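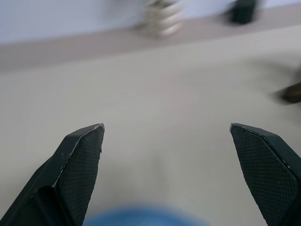
Interview: Roxana Lungu on Rebuilding Trust After a Communications Failure
1 August 2021

When the delivery company Sovent sent a promotional message to customers whose accounts had been closed at their own request, the complaints reached local newspapers before they reached the company's own management. Roxana Lungu was appointed head of corporate communications nine weeks later. She spoke with Cornel Dinu for the Tirberg Institute's series on reputation and public accountability.

Ms. Lungu had previously advised regional utilities and had followed the Sovent matter from outside. Her first request on taking the position was for the full record of messages exchanged between the marketing and customer service departments.

"I wanted to read what people had written to each other at the time," she said. "The public statements were already known to me. They were short, and they were late. I wanted to know what the staff in Nultham had been told to say on the telephone during those days, and the answer was that they had been told to wait."

The company's first statement described the mailing as a technical matter. Asked whether that wording had been a mistake, Ms. Lungu was direct.

"Yes. A customer who has asked to be left alone and then receives an offer does not regard it as a technical matter. The statement was accurate in the sense that an old list had been loaded. But it was written by people who were thinking about the list."

The mailing reached 2000 former customers. Mr. Dinu noted that the number was small beside the company's active accounts, and asked why the response had been so severe. Ms. Lungu said that size had been the wrong measure from the beginning. Many of the recipients had left Sovent after an earlier dispute over delivery charges, and several had kept their correspondence. When a reporter asked for examples, they were able to supply them the same afternoon.

"They had dates, they had copies, and they had the name of the person who had promised that their details would be removed," she said. "We had a paragraph about a list."

Sovent then engaged the consulting firm Tudose to review its handling of customer information and its procedures for public comment. The review produced 20 recommendations. Ms. Lungu declined to discuss those that concern individual employees, but confirmed that the company has accepted the remainder. Under the new procedure, any mailing to former customers requires written approval from both the legal department and customer service. Marketing may no longer approve its own lists.

Mr. Dinu asked whether such controls slow down ordinary work.

"They do," Ms. Lungu replied. "A campaign that used to go out in an afternoon now takes two days. The marketing department has raised this with me more than once, and I understand their position. I have asked them to plan earlier."

She was more cautious on the subject of social media. During the first week, the company's accounts continued to publish seasonal offers that had been scheduled in advance, and customers replied to each of them with complaints. Scheduled posts are now suspended whenever a complaint is referred to senior management. Ms. Lungu acknowledged that the rule is broad and said that it will be reviewed in November, together with the guidance on who may answer customers in the company's name.

On the question of apology, she described a disagreement within the company. Some managers favored a single public letter. Others, herself included, preferred to write to each person affected. The company eventually did both, although the individual letters were sent considerably later.

"I would have reversed the order," she said. "The people who received the mailing read our apology in the newspaper first. Several wrote to tell me so, and I answered them myself."

Mr. Dinu asked finally whether she believed that former customers would return. Ms. Lungu said that the company had set no target for this and that she had advised against setting one. The letters contained no offer and no invitation to reopen an account.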